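Speaker Notes
Household Contents Insurance: What Members Should Record, and When
Gruleo Mutual Benefit Society, Member Education Series
Session length: 90 minutes, including questions

Slide 1. Title
Welcome the audience and confirm that everyone has the printed handout. State that the session covers contents insurance only. Questions about buildings, vehicles or liability should be referred to the desk in the lobby.

Slide 2. Purpose of the session
The Society wishes members to understand three terms before their next renewal: the sum insured, the single item limit and the excess. Most disputes handled by the Bruvis office concern one of these. Members are not expected to learn policy wording by heart. They are expected to know where their schedule is kept and to read it once a year.

Slide 3. The sum insured
Explain that this is the most the Society will pay for the contents of the home as a whole. It should reflect the cost of buying the same goods new. Many members set the figure when they first joined and have not changed it. Ask the audience to consider what has been bought since then – furniture, kitchen appliances, winter clothing. If the sum is too low, a payment may be reduced even when the loss is small. Pause here. This point usually brings questions.

Slide 4. The excess
The standard excess is $500 for each claim. Members may choose a lower excess for a higher premium. Do not advise individuals on which option to take. Read the table on the slide aloud for those seated at the back.

Slide 5. The inventory
The form is 29 pages long, but most households will use fewer than half of them. Work room by room. Enter the item, the year of purchase and the price paid. Where the price is not known, leave the column blank and attach a note. Receipts may be copied or scanned. Originals should stay with the member.
The Famoron online form asks for the same information and may be saved and finished later. Members in the Kong district may also hand in paper forms at the branch counter until 4 p.m.

Slide 6. Small valuables
Small items are the part of the inventory most often left out. They are kept in drawers and boxes, and few members can list them from memory. Recommend that they be laid out on a plain surface and photographed before the list is written.

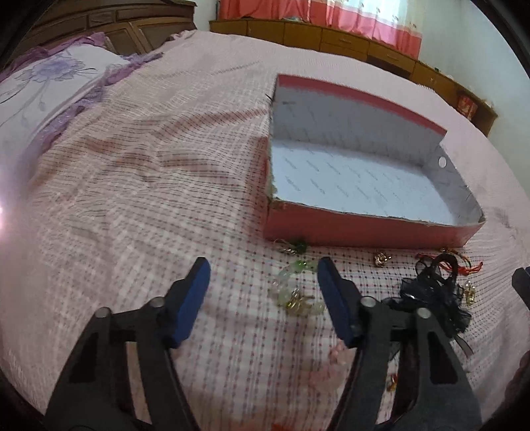 Slide 6: Small jewelry and trinkets set out on a bed.

Continue with the single item limit. Any piece worth more than the limit must be named on the schedule and supported by a written valuation. Sets are treated as one item. Costume pieces may be entered together on one line.

Slide 7. Making a claim
Report theft to the police first and obtain a reference number. Notify the Society within 20 days. Damaged goods should be kept until an assessor has seen them or has confirmed in writing that they may be thrown away.

Slide 8. Questions
Allow roughly 20 minutes. Refer open claims to the Bruvis office. Collect the feedback cards at the door – spare pens are in the registration box.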